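Search this newsletter Search Enter keyword

Notes from the Sorting Bench

Skulside has been collecting for the whole of August now, and I can't remember being this happy about a pile of crumpled cans. We set ourselves a target of 300 clean examples of the basket job before the end of the month. Tâm Kim logged the last one a little after four in the afternoon, and there was cheering, and then somebody asked whether we could squeeze in 20 more before dinner. (We could. We got 18, and I'm counting that as a win.)

If you missed the spring issue, the basket job goes like this. The arm gets a full basket of mixed stuff, picks one thing at a time, and drops it through the hole in the right box. A person drives the arm for every example, using the Lục hand controller, and the whole run gets saved: what the cameras saw, where the joints were, when the fingers closed. Later all of it goes to the learning side, where Định Phùng and the Rolberg crew turn our afternoons into something the arm can try without us.

What I love about this round is the mess. Our first set used blocks, laid out neatly with plenty of space between them, and the policy that came out of it was great at blocks laid out neatly with plenty of space between them. Show it a real heap and it would hover over the top, unable to make up its mind. So this time we went for the heap. Soft things, hard things, shiny things, things that roll, things with spikes that grab on to whatever is next to them.
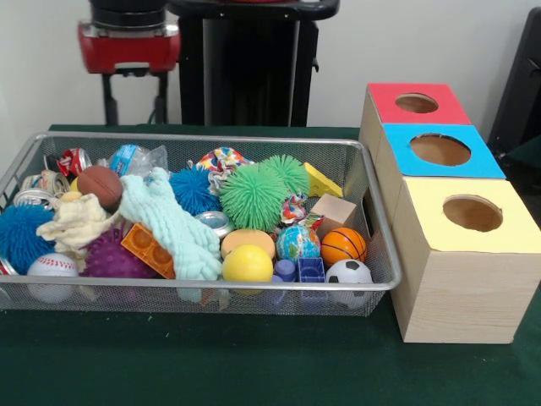
Cloth has been the big teacher. When you pull on a knitted piece, you find out how much of the pile is resting on it, and three balls come along for the ride. Tâm worked out a lovely little move for this, a short lift, a pause, a small shake and then the full lift, and now all of us drive it that way. I was worried that we'd be teaching the arm one person's habit, but Định wants it! His view is that a pause gives the model a clear moment to look again, and the early tests on the cloth picks do look smoother to me.

Spiky puffer balls are the other favorite. They squash, they spring back, and a grip that looks solid can let go halfway to the box. We decided early on to keep the drops in the data as long as the driver recovers and finishes the pick. A run with a fumble and a good save is worth a lot to us — please don't delete yours! The only runs we throw out are the ones where the recording broke or the operator quit partway through.

A few things for anyone driving next month. Dump and refill the basket between runs, and don't arrange it. I know it's tempting to put the easy stuff on top. Say the name of the object out loud before you reach, so the Kisix transcriber can tag it. Use the short names on the wall list, please, as "the squishy guy" turned up in the tags 3 times and we had to go back through the video to find out which squishy guy. And take your breaks. You can see it in the traces when a driver is tired, the path gets wobbly and the grips come in late.

Next up we'll be moving the boxes around between runs, swapping their order and turning them a bit, so the arm has to look for the hole it needs. Định would also like more examples that start from a half-empty basket, where things have slid into the corners and the mesh gets in the way of the fingers. Those are slow and fiddly and I find them really fun. Sign up on the sheet by the door if you want a slot, mornings are wide open.

14 shares 6 comments

Related items
Choosing a Hand Controller You Can Use All Afternoon
What We Learned From the Block Set
Short Names for Objects: The Updated Wall List
Spring Issue: Introducing the Basket Job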